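Search posts, people, tags
Games > Grorkora > Classes > Thread

1/
Notes on playing the Wusum in Grorkora after the April patch. I've had it as my main for two seasons and people keep asking the same things in my replies, so I'm putting it in one place. PC, ranked and casual both.

2/
The Wusum is the slow beam gun. It does almost no damage for the first second, then ramps up until it overheats. If you let go of the trigger early you lose the ramp and start over. Most new players tap it like a rifle and decide it's weak.

3/
Ramp numbers as of this patch: 6 damage a tick at the start, 42 a tick at full heat. The old top value was higher, but the beam also used to drop off at mid range and now it doesn't. I think it came out even. On open maps it came out better.

4/
Heat. The bar is out of 100 and the gun locks when it fills. At 67 you already have full damage, so anything past that is only holding time. I let go around there if the target is behind cover and keep burning if they're one hit from dead.

5/
Lockout is long. You can walk but you can't swap weapons until it ends, and that gets you killed more than anything else on this list. If you hear the whine go up a pitch, stop shooting.

6/
Mods. You get two slots.
Slot one: Pascu Coil. Faster cooling while you're moving. Take it.
Slot two: whatever fits the map. I run the wide lens on indoor maps and the long lens on anything with a bridge.

7/
Don't bother with the Irner Plate. It blocks the first hit after you start firing, then sits on a cooldown longer than most fights. Fine against snipers, bad against everyone else. It's popular because it comes free with the starter pack.

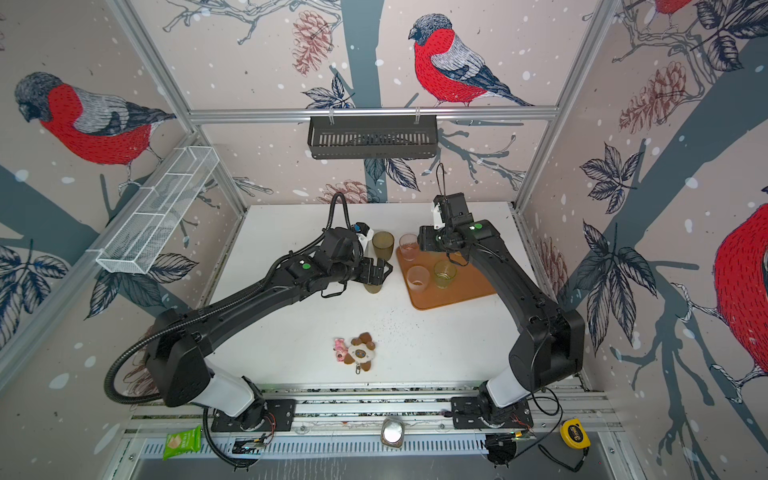

8/
MATCHUPS
Shotguns: you lose up close, every time. Back up before you fire and keep a doorway between you. If they've already closed the gap, use the dash to leave and don't try to ramp.

9/
Rocket classes: good for you. They have to stop to aim and the beam doesn't miss a target that's standing still. Watch your feet, splash resets your aim even when it doesn't hurt much.

10/
Other Wusums: whoever starts first usually wins, so the trick is breaking line of sight at half heat. They cool down, you cool down, and now it's even. If you have the Coil and they don't, do it again.

11/
Healers: focus them only past half heat. Below that they outheal you and you've told the whole team where you are.

12/
Maps. The canal map is the best one for this gun by a lot. Stand on the upper walkway on the east side, there's a pipe you can duck behind to cool off. The rail yard is the worst. Too many short corners, and you never get a full ramp.

13/
Settings. Turn off beam shake. It's under Video, not Controls, took me a week to find it. I also play with lower sensitivity than I use for rifles — you're tracking, not flicking, and small corrections matter more.

14/
Practice: go into the range and set the dummy to strafe. Hold the beam on it until full heat and let go before lockout. Do that until you can do it without looking at the bar. The sound is enough once you know it.

15/
Credit to Paraschiva Costache for the tick values. She ran the tests in a custom lobby and posted the full sheet, and my numbers match hers. If yours don't, check that you haven't got the event buff on.

16/
A few people asked about controller. I don't play on one so I can't say. The aim assist is supposed to let go at long range, which would make the long lens a bad pick, but that's secondhand.

17/
Will update the matchup posts if they touch the shotguns again. They usually do mid season.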